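Skirkell makes hand-held gripper kits and runs the recording sessions that go with them. Customers come to us when they want a two-handed task shown properly, by a person, before a robot is asked to do it. We sell the kit on its own, and we also offer the recording as a service at our workshop in Luik.

## Who we are

The company was started by Signe Holmgren, who had spent years designing end-of-arm tooling for packing lines. She kept running into the same trouble. The tooling was fine for rigid boxes and poor for anything that folds. When a bag or a shirt was on the table, the quickest way to work out a grasp was to hold the fingers in your own hands and try it.

Our first sets were made for that one purpose and were never meant to be sold. A customer asked to borrow a pair, then asked to keep them, and the product grew from there.

There are 11 of us now. Stefaniia Didenko runs the recording side, which means she plans the tasks, trains the operators and decides when a session is good enough to hand over. Signe still does most of the finger design. The rest of the team is split between assembly, software and the recording floor, and most people have worked in at least two of those.

## What we make

Our main product is the Jeltard kit. It is a pair of hand-held grippers, one for each hand, with a camera on each one and a third camera at head height. The operator works at a table in the normal way, and all three views are recorded together.

The fingers are the part we change most often. For soft goods we use wide, flat pads on green plastic mounts. A wide pad spreads the pinch over more cloth, so the operator can take hold of a hem or a folded edge without having to find one exact point. Pads are screwed on and can be replaced with a small driver. They are a wear item – the edges fray with use, and we tell customers to order spares with the kit.

We like canvas tote bags as a test piece. They are cheap, they look different every time you put them down, and the handles get in the way just as they would in a real packing job. If a finger design can manage a tote bag, it will usually manage a pillowcase or an apron.
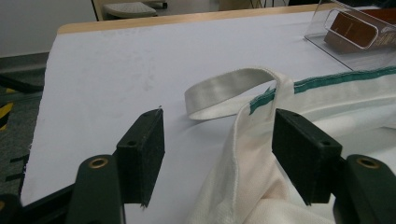
## How a recording session works

Most customers start with a short list of tasks and a box of the items they want handled. Stefaniia goes through the list with them and breaks each task into pieces an operator can repeat. "Pack the bag" is too loose to be useful. "Pinch the side edge, open the bag, put the item in, set the bag down" is closer to what we need.

We then agree on how much the starting position should vary. Some customers want the item in nearly the same place each time. Others want it dropped on the table any old way. Both are fine, but we need to know before we begin, because it changes how the table is reset between takes.

The approach to the object gets a lot of attention in training. New operators tend to rush it and close the fingers too early. We ask them to bring the open fingers down on either side of the fold, stop, and only then close. It feels slow for the first hour. After that most people stop thinking about it. 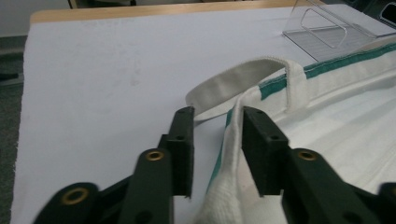 *Pads open on either side of the bag's folded side edge.*

A single task order is usually 592 takes. We settled on that number after a long run of jobs for Hindska, our first regular customer, and it has stayed on the price list. Smaller orders are possible. Larger ones are scheduled over several visits so that the same operators can do all the work.

## The recording floor

All sessions take place at fixed tables inside a metal frame, with a pale work surface and dark curtains at the sides. The background stays plain and the lighting stays put. Hazard tape on the carpet marks the area around the table, and visitors are asked to stay outside it while a take is running.

The grippers are wired. We get asked about this a lot, and we may offer a wireless version at some point, but for now a cable is the simplest way to keep the views in step. It does mean that operators have to learn where the cable is lying before they reach across. Long sleeves are fine. Loose cuffs and bracelets are not.
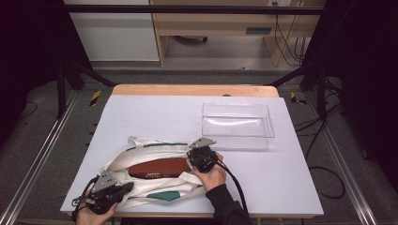
*A two-handed task with a tote bag, the clear bin on the board behind it.*

Operators work in pairs and swap often. One records while the other resets the table and keeps the log. Any take with a dropped item is kept and marked as such, unless the customer asks us to leave those out. Several customers have told us the dropped ones were worth having.

## What you get

If you buy the kit, the box includes:

- two Jeltard grippers with cables
- one head-height camera and its mount
- one set of fingers of your choice, with spare pads
- the recording software, with updates for as long as you own the kit
- a half-day of training, at your site or at ours

If you book the service, you get the recordings from all three views, the written log, and a short report from Stefaniia on what went well and what did not. We do not keep a copy after handover unless you ask us to.

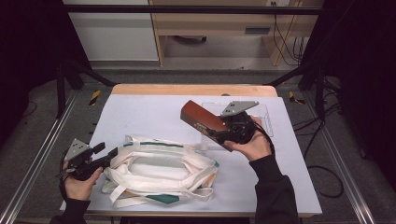
*Both grippers over the board, the right one held higher than the left.*

## What we don't do

We don't sell robots, and we don't train the models that run them. Our customers have their own people for that, or they work with a partner. We can advise on which finger shapes will carry over to a particular arm, and we will say so plainly if we think a task is a bad fit for our kit. Liquids and anything very heavy are outside what we handle.

## Visiting and contact

We have shipped 77 kits so far, and most of the buyers came to see one in use first. Visits are free and last two hours or so. Bring the items you want handled, in the state they normally arrive in – creased, tangled, straight from the carton. Mornings are best, as the floor is usually booked from 1:00 p.m. on.

The recording floor closes for maintenance in May, and kit orders go out as normal during that time. For a visit or a quote, write to the office at Luik and mark it for Stefaniia. Questions about fingers and pads go to Signe.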